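Papers > Reading and Libraries > Section 4
Prev | Contents | Next
May, by Ruth Correa and Kevin Puma

4.2 Rereading at bedtime

I went in thinking kids would get tired of the same picture book by the third night. Boy, was I wrong! Of the 133 families who kept our Irnura reading log, nearly 20 asked to hang on to their book past the loan date. 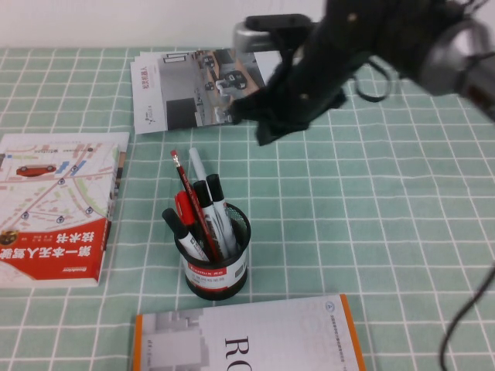 Figure 3. Books and a pen holder on a tabletop.

Did the longer books get reread less? Length made little difference, but rhyming books went around again far more often.

Parents blamed the rhymes too (one could recite all of hers).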